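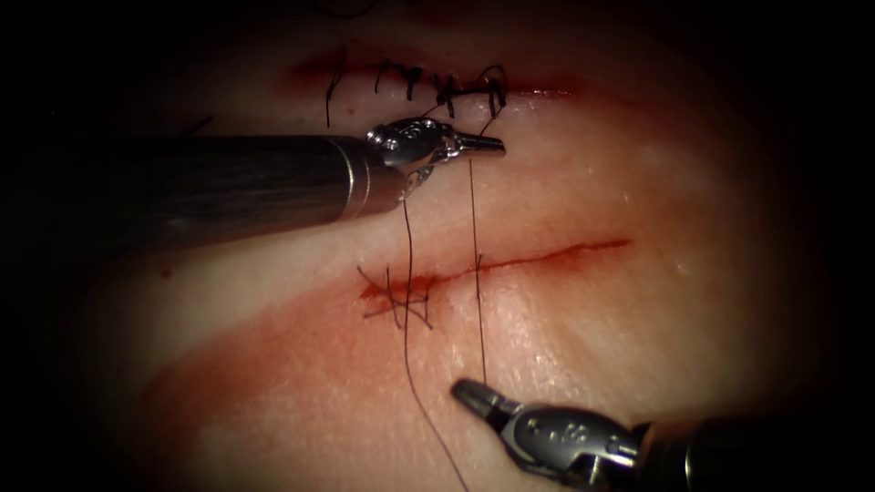 Two incisions on a practice pad, the upper one already stitched.

Subject lines, again

Our January mailing went to more than 2,000 people on the Kemley list, and 416 of them opened it. The subject line was "Plendholm Update: Winter Edition", which Kilian Eberhard defends to this day on the grounds that it was accurate. So is the label on a tin of magnolia paint.

For the follow-up, Anca Dinu sent the same email, word for word, to everyone who had ignored it the first time. She changed the subject line to "Your renewal form is shorter now". It was, by a page and a half. Another 404 people opened that one, and 28 of them wrote back, mostly to ask why we hadn't mentioned the form before.

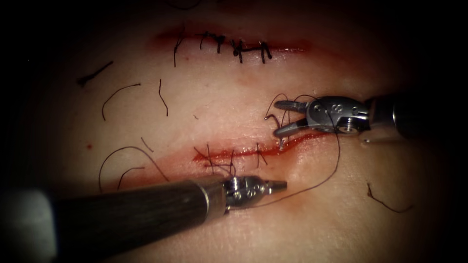
We had mentioned it, in paragraph six, underneath a greeting from the regional office and a sentence about exciting times ahead. Nokuthula Fourie has since cut paragraph one from the template. She has also cut paragraphs two and three, and there have been no complaints from anyone outside the regional office.

If you write mailings for Lorente or Busa, please send Nokuthula your subject line before you write the rest. Keep it under fifty characters and put the useful word near the front. "Update", "news" and "edition" are having a rest until spring. Vasilică Zamfir would like it known that his "Quick question" emails did very well last year. They did, and three readers unsubscribed when there turned out to be no question.

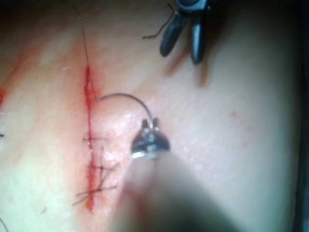

Stitches along the lower half of the cut.

Drafts to the usual inbox by noon, please.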